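Stilum Course in Festival Foodways
Unit 2: The decorated loaf

Reading before the class: the Kuzmenko collection, folder on winter breads. Bring the glossary sheet from the previous unit.

Scope

This unit deals with breads made for a fixed day in the calendar and shown in public before they are eaten. Ordinary household bread is left out, as are wedding loaves, which follow a family's dates and are treated later in the course. The main case is the ring loaf of Dranance. Mikier is used for comparison.

Terms

Show loaf: a loaf baked to be carried, set on a stand or placed on an altar. It may or may not be edible.
Share loaf: a loaf baked from the same dough and cut up for those present.
Dead dough: flour, water and salt with no yeast. It keeps its shape in the oven and is used for ornament.
Pricking: small holes made in the surface before baking. Pricking lets steam out and can also carry a pattern.
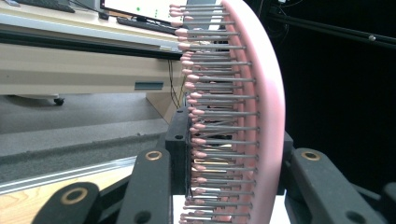 Fig. 1. Thin metal pins, each with a rounded pink tip.

Dough and construction

The Dranance loaf is built on a base of yeasted dough, rolled into ropes and joined in a ring. Dead dough is added on top after the second rise. If it goes on earlier, the base lifts unevenly and the ornament splits at the joins. Bakers brush the joins with water and press them from the inside edge outwards.

The share loaf uses a standard piece of 522 grams before baking. The show loaf has no standard weight. Entries in the collection give its size by the board it was carried on, so weights quoted in later accounts should be read as estimates made by the writer.

Egg wash is applied to the base only. Dead dough is left plain so that it stays pale against the crust. In Mikier the reverse is done, and the older pieces there have darkened to the point where the relief is hard to read.

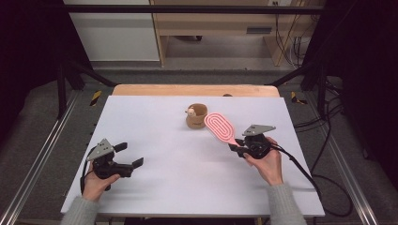

Ornament on the show loaf falls into two groups, banded and scattered. Banded ornament follows the outline of the loaf and repeats it at a smaller size towards the middle. Scattered ornament (leaves, birds, small wheels) is placed where there is room and has no fixed order. For the banded type, compare the hairbrush held over the white table, whose oval head has rings of pink and white set one inside another. A banded loaf is laid out on the same plan. Note that the outer band fixes all the others, and an error there cannot be corrected further in. Students often record the centre first and then find that the drawing does not fit the page. Start at the rim.

Carrying and display

The show loaf leaves the bakehouse before dawn and is carried level. It is set down at fixed points on the route, and the order of these points is the part of the custom most often disputed. The share loaves follow in covered baskets. Cutting does not begin until the show loaf is on its stand.

The following extract is from the parish circular used in class. The spelling has been modernised.

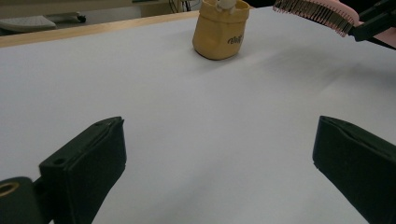 Mikier, January

The ring was brought in at six in the morning and set upon the stand by the north door. Bread was given out to 569 households, and what was left went to the school. The ring will stay on view until the end of the month, after which it will be broken up for the birds, as in former years.

Points to note in the extract. The circular calls the loaf "the ring" throughout and does not use the word bread for it. Bread is used only for what was given out. The same division is found in Dranance speech, where the show loaf is never said to be stale, only old.

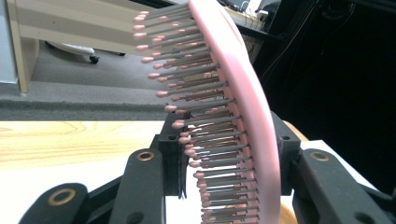

The number of households should be treated with care. It may record loaves handed over at the door, or it may be copied from the parish list. The circular does not say which, and the bakehouse accounts for that winter are missing.

Keeping qualities

A fully dried show loaf can be kept for up to 2 years in a cool room. Damp is the usual cause of loss, followed by beetle. Varnish was used in Mikier for a time and then given up, as it cracked along the joins and could not be removed without taking the ornament with it.

Written work

Draw the plan of one banded loaf from the Kuzmenko folder. Mark the joins, the pricking and any repairs. Add a short note on whether the piece was a show loaf or a share loaf, with your grounds. Work in pencil. Folders must not leave the reading room.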